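Remlow reparte bolsas de papel para la recogida solidaria de diciembre

La asociación vecinal Remlow ha empezado a preparar las bolsas de su recogida de diciembre, que este año incluye juguetes blandos y pequeños utensilios de cocina. Los donativos llegan al local de la calle Mistley desde las diez de la mañana y se clasifican en la misma mesa en la que después se embolsan.
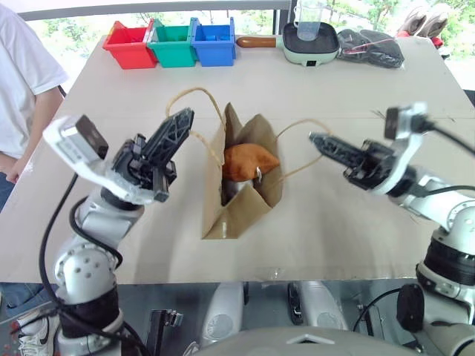
Una de las bolsas de papel con asas, abierta sobre la mesa de preparación. Al fondo, los cubos rojo, verde y azul.

Según Manju Solanki, responsable de la campaña, en la primera semana se han completado 196 bolsas, frente a las 174 del mismo periodo del año pasado. La edición anterior se cerró con 2.277 artículos entregados a familias del barrio.

El papel sustituye a las bolsas de plástico que se usaban hasta ahora. La papelera Bhatt ha cedido el material y la tienda Vukwood aporta las etiquetas con el nombre del punto de entrega. «Las de plástico se rompían por el asa y casi ninguna volvía. Estas las podemos doblar y guardar de un año para otro», explica Solanki.

Cada bolsa lleva un máximo de tres artículos. Los peluches se admiten limpios y, si es posible, con su etiqueta de lavado. Los aparatos eléctricos de cocina deben entregarse con el cable y se prueban antes de salir del local. 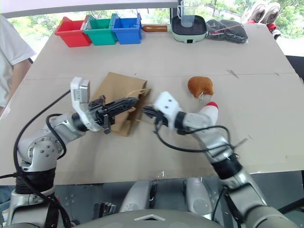 Trilok Pal, encargado del reparto, pide a los donantes que no cierren las bolsas con cinta adhesiva, porque hay que volver a abrirlas para anotar el contenido. También recuerda que este año no se recogen libros ni ropa de cama, que tienen su propia campaña en primavera.

El local admite donativos hasta las siete de la tarde durante todo el mes. Quienes no puedan desplazarse pueden dejar sus artículos en la tienda Vukwood, en horario comercial.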